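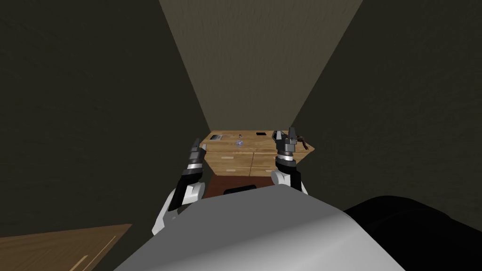

Figure 2. Wooden dresser in a dark room.

Setting verse in Preria

Use this section to bring a finished poem into a Preria manuscript and fix its line and stanza breaks. The text must already be saved as a plain text or rich text file. For prose poems, see Justified Blocks.

Before you start

Open the manuscript and choose a page template. The Gaillard template has a narrow measure of 43 characters and suits short-lined verse. The Vitus template is wider and keeps most long lines whole. You can change the template later, but any turnovers you have placed by hand will be lost.

Importing a poem

1. On the Contents panel, click the point in the running order where the poem belongs.
2. Select File, then Import Verse.
3. Choose the file. Preria reads each return as a line break and each blank line as a stanza break.
4. Type the title in the Title field. If the poem has no title, leave the field blank and select Use First Line. The first line then appears in the table of contents in brackets.
5. Enter the epigraph or dedication, if any, in its own field. Do not leave it in the body of the poem.
6. Click Place.

Note: Tabs in the source file are converted to fixed indents. Indents made with the space bar are kept as spaces and may shift when the typeface is changed.

Handling long lines

A line that runs past the measure is carried to a second line and indented. This is a turnover – it does not count as a new line in the line numbering.

1. Select Verse, then Show Turnovers. Each turnover is marked with a hook in the left margin.
2. To move the point where a line turns, place the cursor before the word and press Shift+Enter.
3. To set the turnover indent, open Verse Settings and enter a value in spaces. The default is 8.

Caution: Do not press Enter alone to turn a line. Preria will treat the result as two lines of verse, and the numbering of every later line in the poem will be wrong.

Stanzas across pages

Keep Stanzas Together is on by default. When a stanza is too long for the page, Preria breaks it after a full line and leaves at least two lines on each side. If a page ends at a stanza break, the words "stanza break" are printed at the foot of proof copies only.

Note: In a manuscript of more than 200 pages, page breaks are updated only when you select Verse, then Reflow.

To send the proof to a Clurnix reader, continue with Exporting Proofs.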